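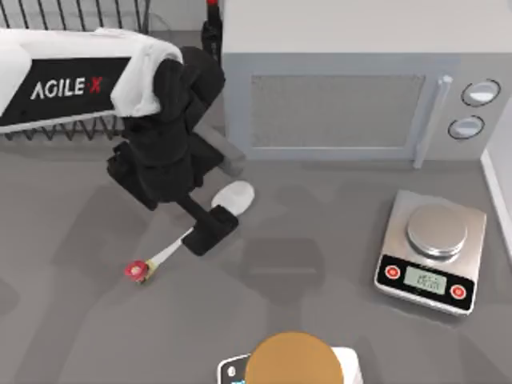

Week 2: the microwave. Wire rack at the back left.

HOW HEAT GETS INTO FOOD
Notes for Kitchen Science, February intake
Rosalía Cifuentes

14 shares 3 comments

Last week we did conduction and got as far as the frying pan. Tonight we finish the other ways of moving heat, and then we do my favourite sum in the whole course, the mug of water. Bring a calculator or use your phone.

Quick recap

Heat goes from the hotter thing to the cooler thing. Temperature tells you how hot something is, and energy tells you how much work it took to get it there. A bathtub of lukewarm water holds far more energy than a teaspoon of boiling water, and people mix the two up all the time (I still catch myself doing it!).

Convection

Anything that flows can carry heat with it. Warm water at the bottom of a pot spreads out, gets lighter for its size and rises, and cooler water slides down to replace it. Drop a few peppercorns in a pot as it warms and you can watch them ride the loop. A fan oven does the same job with air, only it pushes. The moving air strips away the thin layer of cooler air sitting against the food, so a tray of vegetables browns sooner at the same setting.

Thick liquids are bad at this. Porridge and custard can hardly circulate, so the bottom catches while the top is still cool. Stirring is you doing the convection by hand.

Radiation

A grill element glows and you can feel it on your face from across the kitchen. That energy crosses the gap as infrared light and is soaked up in the first thin layer of whatever it lands on. Dark surfaces take in more of the visible part of the glow, and toast is the fun case: it darkens, absorbs better, and so darkens quicker. Anyone who has looked away for the last 20 seconds knows how steep that curve gets.

Microwaves are radiation too, with a much longer wavelength. Water molecules have a slightly positive side and a slightly negative side, and the field keeps flipping, so they keep trying to turn and line up with it. They jostle their neighbours and the food warms. Fats and sugars join in. Ice is much worse at it, as its molecules are locked in place, and there's the whole story of the half-thawed curry with a boiling edge and a frozen middle.

Please cross out "cooks from the inside out" wherever you have it written down. The waves get a couple of centimetres into most foods and fade as they go. The very centre of a thick piece is still heated by plain old conduction, and standing time is when that happens.

The mug sum

It takes 4.2 joules to warm one gram of water by one degree Celsius. A watt is one joule per second. So, for 200 grams of water and 600 watts reaching the water for one minute:

Energy in: 600 x 60 = 36,000 joules
Energy per degree: 200 x 4.2 = 840 joules
Rise: 36,000 / 840 = 43 degrees, near enough

Isn't that lovely? Three lines and you can predict your cup of tea. Start with tap water at 18 and you should land close to 61. Harish Joseph tried it at home and got a smaller rise, and Princess Policarpio asked whether the mug was to blame. Partly, yes. The mug warms up as well, and some heat leaves from the surface while you fumble for the thermometer. Stir before you read it.

Why boiling dry takes so long

Getting water to 100 degrees is the cheap part. Turning one gram of it into steam takes more than 2,000 joules on top, with no change in temperature at all. Steam burns are nasty for the same reason: when it condenses on your skin you get all of that back at once. Open lids away from you.

For next week

1. Repeat the mug sum with 300 grams of water and the same power and time.
2. Try it for real, and write down both numbers even if they disagree.
3. Read the handout on browning. Aishwarya Poduval has spare copies.

2 comments on this section Share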